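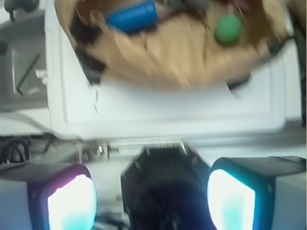

Miércoles, abril. Banco 2, clasificación de piezas sueltas

Sigo con el lote de Bovolmont. Lo que queda por repartir está en la bandeja blanca grande, sobre una base color cartón. Hay un cilindro azul, una pieza verde pequeña y redonda con superficie punteada y varias cosas gris oscuro que todavía no tienen ficha.

Criterio de hoy: primero forma, luego color, el material al final. Con el orden inverso perdimos casi toda la mañana del lunes discutiendo qué era goma y qué no.

Cilindro azul: va con los cilíndricos, cajón 8. Falta medir el diámetro. El calibre Suvon daba lecturas distintas en frío y lo he dejado 90 minutos a temperatura de sala antes de ponerlo a cero.

Pieza verde: sin categoría clara. La lista de Modatell tiene "esféricos lisos" y "esféricos con relieve", pero no dice qué hacer con un punteado fino. Propongo relieve. Cyril Whitlock prefiere abrir una entrada nueva. Pendiente.

Grises: no asignar de memoria. Sacarlos de uno en uno, pesar y anotar.

Inventario: la última ficha cerrada es la 1242. Las siguientes se abren a mano hasta que Engelbrecht devuelva la impresora de etiquetas - pedido reclamado dos veces, sin fecha.

Bandeja: no apilar nada encima de la base. El lunes se venció por un lado y las piezas pequeñas acabaron debajo. Si se repite, cortar otra más rígida, con el mismo contorno.

Para mañana:
- diámetro del cilindro
- decidir lo del punteado con Cyril
- pesar los grises
- pasar las fichas manuales a la hoja común

Cierro a las 18:40. La bandeja se queda en el banco, sin tapar.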